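Iqra Qureshi
1/21/24

OK, a thread about bins. Specifically, what happened when I weighed everything our house threw away for 14 weeks. I have become very boring at parties and I'm having a lovely time 🧵

1/ It started because Yasir Swati, who lives downstairs, bet me we were chucking more food than he was. He was right (annoying!). Most of ours was bread. So much bread.

2/ First change was freezing the loaf the day we buy it, sliced, and toasting straight from the freezer. No more green corners, and the toast is just as good, I promise.

3/ Second was a soup night. Anything soft or wrinkly goes in the pot with lentils and a lot of cumin. Some of these soups have been glorious! One had a parsnip and half a mango in it and we don't discuss that one.

4/ Peelings now go in the caddy and then to the shared heap at Plarkau Gardens. If you live near there, the gate code is on the noticeboard and they LOVE coffee grounds.

5/ Number time. In our worst week the black bag came to 7 kilos. Last week it was 2. I did a little dance on the landing with the luggage scales still in my hand.

6/ Still stuck on crisp packets and that stretchy film round cucumbers. If anyone knows a drop-off on the Cestorow side of town, please shout, I have a whole drawer of the stuff.

7/ And the old enemy, up on the wall: 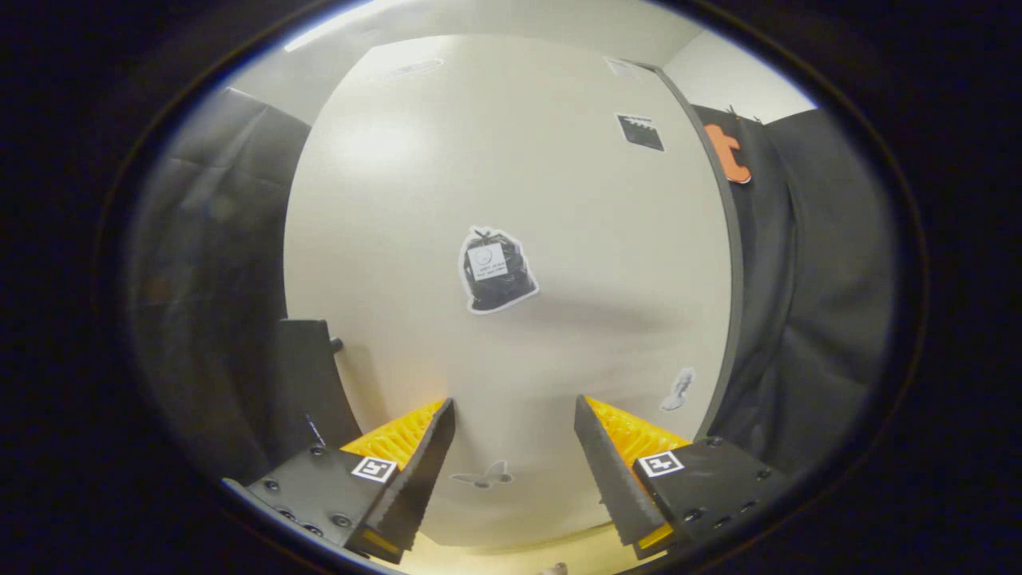
The black bag, cut out and with its own little label

8/ Next up is the bathroom, and I'm so excited to try making soap last longer (told you, boring at parties). I'll post again in May with the new weights. Send me your best stale bread recipes in the meantime, the stranger the better!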